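The Kitchen Team at Britville

By the time I get to the computer lab at Britville, a little after four in the afternoon, the robotics club has already pushed its tables together and somebody has opened a bag of pretzels. There are 14 students in the club this year, in grades nine through twelve, and every one of them seems to be talking. Their adviser, who teaches geometry the rest of the day, waves me to a chair by the window and apologizes for the noise. She doesn't look very sorry about it.

The club is getting ready for the Rostgate Challenge, a regional contest in which teams teach a simulated robot to tidy a kitchen table. It all happens on the computer, which was a big part of the appeal.

"We used to build everything," the adviser says. "I loved that, I really did, but we would spend the whole fall ordering parts and the whole winter waiting for them, and by spring the seniors had driven the robot for maybe an afternoon. Now a freshman can sit down in September and have something moving before the late bus."

The program they use is called Judia, and the students drive the arm themselves with a pair of hand controllers while the computer records each run. Later those runs are used to train the robot to do the job alone. The table is a plain brown one, with a yellow tray, a wire rack and a few utensils, and the students know it about as well as they know their own kitchens.
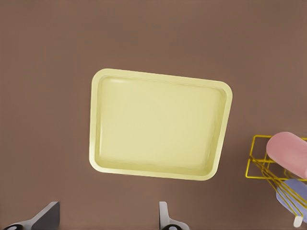
"When I started, I thought the hard part would be the programming," says one of the team's two captains, a junior who joined because her older brother had been in the club and wouldn't stop talking about it at dinner. "And some of it is hard! But most of my time goes into just driving, over and over, and trying to be neat about it. If I dither before I pick something up, the robot learns to dither. My mom says I've started reaching for my cereal bowl very slowly."

Her co-captain, a senior, is the one who keeps the notebook. It's an ordinary spiral one with a coffee ring on the cover, and in it he writes down what went wrong each day and what the driver thinks should be tried next. He reads me a page from October, most of which concerns the wire rack.

"The tray is friendly," he says. "You can see where the edges are, it's big, it's flat. The rack is all thin little rods, and from straight overhead it's really easy to misjudge where one of them is. I had a week where I dreamed about it." He flips forward a few pages. "We changed how we come in toward it, more slowly and from higher up, and that page is a lot shorter." 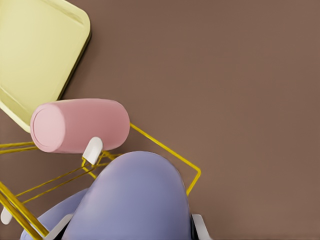

Each driver gets 10 minutes at the controls before handing them over, a rule the students voted in themselves after a long and, I'm told, rather heated meeting. The ones who are waiting sit alongside and call out suggestions, some of them useful. The adviser mostly stays out of it.

"I'll be frank with you, they passed me a while ago," she says, laughing. "I can help when it's angles. I can make sure they eat something and that the quiet kids get their turn — there are a couple who would give theirs away every single time if I let them. Then they get hold of the controllers and they're wonderful."

The contest is in March, at the Ardeleanu building across the river, and the club will take the school van if they can have it that day. I ask the junior captain whether she thinks they have a chance, and she considers this for quite a while, long enough for the timer to go off beside her.

"I want the rack to go well," she says, and gets up to take her turn.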